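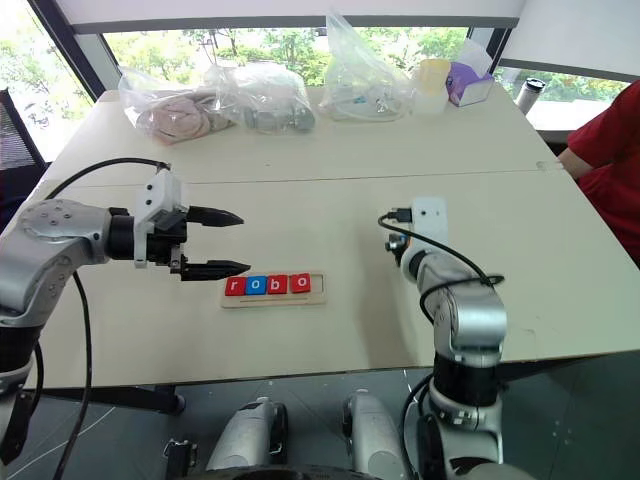 Gonirby Ringside
Small hall boxing reporter

May 25, 2019

Right, at the Moen Hall for the Plitel show. Six fights, first bell in ten minutes if they find the gloves. Will post as I go, signal is awful in here so bear with

Capacity is 965 and they've sold 576. Upstairs shut. Not bad for a bank holiday weekend with no telly

Tickets 40 quid ringside though. For a six-fight bill with two of them four-rounders. Hmm

Fight 1. Super feather, four rounds. Gonirby debutant against a journeyman from up the coast. Home lad nervous, everything off the front foot, head bolt upright. Won it 40-36 on the ref's card, I'd have given the away man the third

Nice jab on him when he remembers it. He didn't much

Fight 2. Over already. Welters. Left hook to the body in the first, down, up at nine, down again, waved off. I was writing up fight 1 and looked up for the second knockdown. Sorry

Someone behind me filmed it on his phone and showed me. Proper shot, that. Elbow tucked in, half a step to his left first

Bit of a gap now. The ring doctor is with the welter in the corner, he's sat up and talking. Good

Pie update: chicken gone, only the veg left. £4

Fight 3. Light middle, six rounds, both unbeaten. This is the one I came for tbh

R1 close. Southpaw from Broltow edges it on the straight left
R2 same again, bit clearer
R3 other way. Gonirby man gets inside, roughs him up, ref has a word about the head

R4 best round I've seen in this hall since the December show. Both hurt. Broltow lad cut over the right eye, ref signals clash of heads, so if it's stopped now it's a technical draw

Not stopped. R5 to Gonirby. R6 I can't split them

58-57 Broltow on my card. Ref has it 58-56 Gonirby

Er, what

Quick explanation as I've had replies. Six rounders at this level, only the referee scores. One man, one card. He's also the one watching for low blows and breaking the clinches, so he's bound to miss things. I don't think it's bent. I think it's a daft way to run it

You could put three judges on every fight and it'd cost the promoter more. I know. Plitel told me last year it cost them 2000 just to change venue at short notice, there isn't money sloshing round at this end

But two unbeaten lads, both had to sell their own tickets, and one goes home with a loss he maybe didn't earn. At least put judges on the ones where it matters

Booing from the Broltow end. Mostly good natured. Rematch would sell the upstairs too, so make it please

Fight 4. Heavyweights. Moving on

No really, four rounds of leaning. 39-38. Don't ask me to whom, it's the one in the red shorts

Fight 5 just pulled, opponent failed the medical this afternoon and nobdy announced it till now. So it's straight to the main event

Phone on nine percent. Will do the main event in one post after and a full report on the site tomorow. Charger's in the car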